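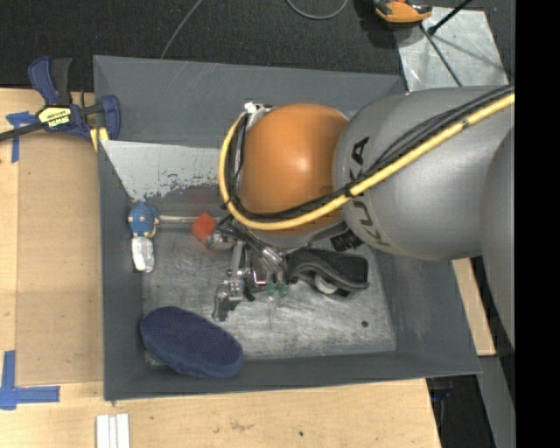 4. Setting up the map overlay viewer

4.1 Before you start

The viewer shows a scanned historical map on top of a modern base map. The scanned sheets are kept on the Dinditz server, and the program Biner, on your own computer, draws them. You need a user name for Dinditz and a folder where Biner is allowed to write files. The first start can take several minutes while the sheet index is downloaded.

Note: The Wollau series contains 66 sheets. Sheet 14 has been scanned in two halves, and it appears in the list as 14a and 14b. Select both if you want the whole area.

4.2 Connecting to the sheets

1. Open Biner and choose Sources, then Add source.
2. Type the server address which you received with your user name. Do not put a slash at the end.
3. Enter your user name and password and press Test.
4. When the light beside the address turns green, press Save. If it stays grey, see section 4.5.
5. In the list of series, tick Wollau or Jurčo. You can tick both, but the drawing becomes slower.

4.3 Showing an overlay

1. Move the base map to the area you wish to study.
2. Click the Overlay button. The outlines of all available sheets are shown in blue.
3. Click inside one outline. The sheet is loaded at full strength and covers the base map.
4. Pull the transparency slider to the left until you see the modern roads through the old sheet. The slider begins at 100 — this means that nothing is visible underneath. For town centres I recommend a value of 41.
5. To compare two series, hold Shift and click a second outline. The newer click is always drawn on top.

Caution: Do not change the projection while a sheet is loading. Biner will finish the loading in the old projection and the sheet will be placed wrongly. Close the sheet and open it again to correct this.

4.4 Correcting a small shift

Some Jurčo sheets lie a little to the east of their true position. The paper had stretched before it was scanned, and the shift is not equal at all corners.

1. Right-click the sheet and choose Adjust.
2. Mark a point on the old sheet, for example a church or a bridge, and then the same point on the base map.
3. Repeat this for at least four points, spread well toward the corners.
4. Press Apply. Your correction is saved only on your computer, and other users will not see it.

Note: Please do not use river banks or coastlines as points. They may have moved in the years between the two maps.

4.5 If the connection fails

Check first that the address has no empty space before it. Then close Biner completely, also the small icon near the clock, and start it again. If the light is still grey, write to Valeriano Esteban and include the log file from the Biner folder.

Section last revised: January 2, 2018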